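Home | News | Site Notes | Suppliers | Search

Worn finger pads replaced on Valtdale tote cell

Clanska has changed its maintenance routine for the two-finger gripper on the tote-handling cell at its Valtdale site. The cell handles printed paper gift bags at blue plastic bins on roller conveyor. Light bags with folded gussets need a low closing force, and grip depends largely on the finger surface.
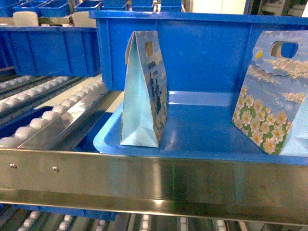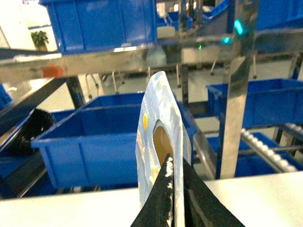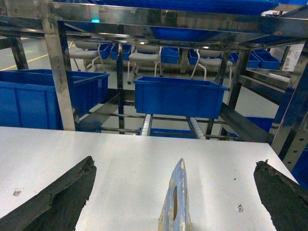
New routine

Finger pads are now inspected at the start of each shift and changed in pairs after up to 239 hours of running. The previous limit was set by calendar month. Aba Appiah, cell technician, said frayed edges had been found on pads well inside the old interval.

After a change, the jaw zero is reset and the closing force is checked at 7 newtons. The wrist camera lens is wiped and its offset confirmed against the white table. Rail bolts are checked for tightness at the same stop. The full procedure takes 11 minutes with the cell isolated.

Spare pads are supplied by Ametepe and held in the stores at Zalirville. Adom Aryee, who keeps the maintenance log, has asked operators to record any bag dropped during transfer, with the pad number and hours run. The log will be reviewed in December.

Contact the news desk | © Clanska | Back to top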